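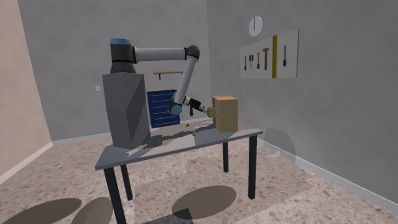
Willville Fiction Group – Minutes

Print this page
E-mail this page

Date: 2 July 2023
Present: Siham Tarawneh (chair), Myrtle Gallagher, Otis Wojcik, Noemi Abernathy (minutes)
Apologies: Otis Mercado

1. Minutes of the May meeting
Approved with one correction. Item 4 should read "third draft", not "final draft".

2. Anthology
Submissions closed with 31 stories received. Word limit was 3000. Two entries exceeded it and will be returned to their authors for cutting. M. Gallagher reported that 12 stories have had both readings. Second readers are to use the current score sheet – the old one has no line for pacing.

3. Serial novel, "Stirar"
O. Wojcik circulated chapters six and seven. The following points were recorded:
3.1 The ghost captain is bound to the lighthouse in chapter two but appears in the harbor in chapter six. Either the binding or the harbor scene must change.
3.2 The spelling of the island is to be Pekura throughout. "Pecura" occurs in the prologue.
3.3 Point of view shifts from the widow to the captain within the proposal scene. A scene break was suggested.
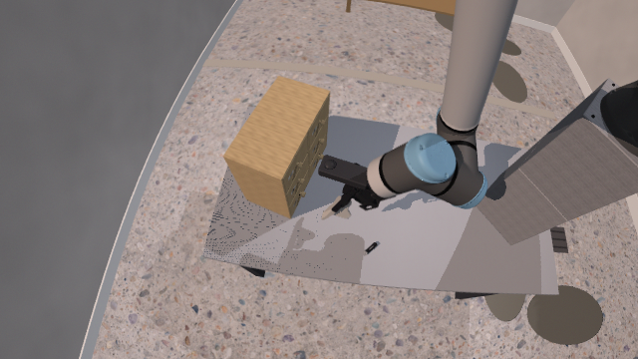 3.4 The curse has no stated end date. O. Wojcik will add one before chapter eight is sent out.

4. Cover copy
The draft blurb for the Villanueva shapeshifter novella ran over length. Agreed limit is 70 words. S. Tarawneh to revise. The second paragraph reveals the brother's identity and will be deleted.

5. Other business
O. Mercado asked by e-mail whether reprints are eligible for the anthology. They are not.

Actions
M. Gallagher – return the two overlength stories
O. Wojcik – items 3.1 to 3.4
S. Tarawneh – blurb
N. Abernathy – reply to O. Mercado

Print this page
E-mail this page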